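Sorting and Storing Reusable Plastic Cutlery
Household Guidance Series, Brukmont Home Learning Center
Prepared by Subira Barasa, Domestic Skills Program
Last reviewed Fri 13 October

Purpose of this page

This guide explains how to sort, clean and store reusable plastic cutlery at home or in a shared kitchen. It covers spoons, forks and knives made of rigid plastic, whether clear, tinted or opaque. It does not cover metal flatware, wooden utensils or compostable items, which are addressed separately in the Groldale kitchen leaflets available at the front desk.

Plastic cutlery is often bought for a single occasion and then kept for years. It tends to spread through several drawers and to be stored before it is fully dry. The method below is taught in the Center's evening course and may be completed by one person in a single session.

What you will need

A plastic basket with openings in its walls
A flat woven mat or a clean, folded cotton towel
A basin or clean sink
Mild dish soap and a soft sponge
Two dry dish cloths
A small bag or box for items to be discarded
Labels and a pen, if the cutlery will be stored in closed containers

The basket should be large enough to hold the full set without forcing. Residents of the Skastdale apartments may borrow a basket from the shared kitchen, provided it is returned by the following morning.

Step 1. Gather the full set

Collect all plastic cutlery from drawers, picnic bags, lunch boxes and cupboards before starting. Check the back of the cutlery drawer and the bottom of any insulated bag, where small spoons are frequently left behind. Place everything in the basket as it is found. Do not sort at this stage.

Step 2. Prepare the work surface

Lay the mat on a table or counter at a comfortable height. A woven mat is preferred to a bare counter, where smooth plastic handles slide easily and small pieces may be knocked to the floor. Shake the mat outdoors first if it has been used for dining. A towel should be folded once lengthwise and smoothed flat.

Set the basket at the back of the mat and keep the front clear for sorting. Good light is important. Cracks in tinted plastic are difficult to see under a dim bulb, and a desk lamp may be used if the kitchen is dark.

Step 3. Sort by type

Take the pieces from the basket a few at a time. Group spoons together, then forks, then knives. Within each group, turn all pieces to face the same way, with handles toward you. Pieces may overlap slightly, but they should not be stacked at this point, as each one must be checked.

If two sets of different colors or sizes are present, keep them apart from the beginning. Mixed sets do not nest well and take up more room in the drawer.

Step 4. Inspect each piece

Hold each item up to the light and turn it slowly. Look at the neck, where the handle joins the bowl or tines, and then along the edges. Run a fingertip gently around the rim of each spoon. Set aside for disposal any piece with the following faults:

A crack of any length
A chipped or rough edge
A bent or missing tine
Cloudiness or stickiness that remains after washing
Marks from heat, such as warping or blisters

Light surface scratches on a handle are acceptable. Deep scratches in the bowl of a spoon are not, and the piece should be replaced.

Step 5. Wash and rinse

Fill the basin with warm water and a small amount of dish soap. Wash each piece individually with the soft side of the sponge. Scouring pads and abrasive powders should be avoided - they dull the surface and leave grooves that hold food residue.

Rinse under clean running water. Cutlery marked by its manufacturer as dishwasher safe may be washed on the top rack. If there is no marking, wash by hand.

Step 6. Dry completely

Shake off excess water and dry each piece with a clean cloth, changing to the second cloth when the first becomes damp. Lay the pieces on a dry mat or towel and leave them until no moisture can be felt at the neck or in the bowl. If the sorting mat was dampened during the work, hang it to dry and use a towel in its place.

Step 7. Return to storage

Spoons may be nested in small groups with their bowls facing the same direction. Forks should be laid side by side. Place knives last, along one wall of the basket, with all blades pointing the same way. 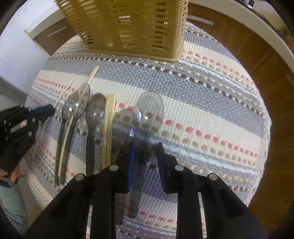 Smoky-grey plastic spoons on a striped woven mat, bowls away from the viewer and basket behind.

A slotted basket is suitable for an open shelf, where air can pass through the walls. For a closed drawer, use a shallow tray. Long handles should lie flat and must not prevent the drawer from closing. If containers are stacked, label each one on the short side - for example, "Spoons, picnic" or "Forks, daily use."

Care of the mat and basket

Brush crumbs from the mat after each session, working along the direction of the cords. Spot clean with a damp cloth and dry flat. Woven mats should not be soaked unless the care label permits it. A frayed edge may be trimmed with small scissors, but do not pull a loose cord.

Wash the basket in warm soapy water. Molded patterns and narrow slots collect dust, and a soft toothbrush is effective in these areas. Rinse well and stand the basket upside down to drain.

How often to repeat

A full sort is recommended twice a year for household sets. Shared kitchens should repeat the inspection in Step 4 every month.

Further help

Printed copies of this page are held at the Urio Street reading room under leaflet number 344. Places on the evening course are limited to eight participants per session, and registration is accepted in person at the front desk.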